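Subject: Re: [golledlow-kitchens] Grout going dark behind the worktop
From: Peter Hudec
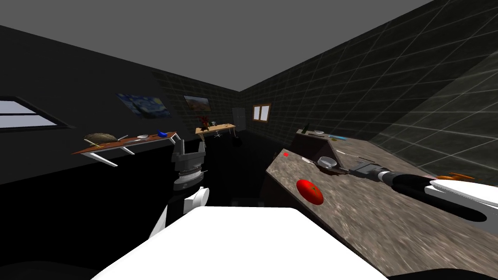
Do you have to rake out old grout before regrouting? Take out at least 2 mm all the way along, otherwise the new stuff flakes off.

Clyde Blackwood wrote:
> Ours has gone brown by the sink. Bleach did nothing.
> Is it worth sealing, or do I start again?

Clyde, I'd start again. Sealing over a stain just keeps it there. I did ours in December with a hand rake and it took two evenings. Go gently near the tile edges, hoover the joints out, and leave the new grout a full day before you seal it. Emmett has a spare rake if you want to borrow one.

Peter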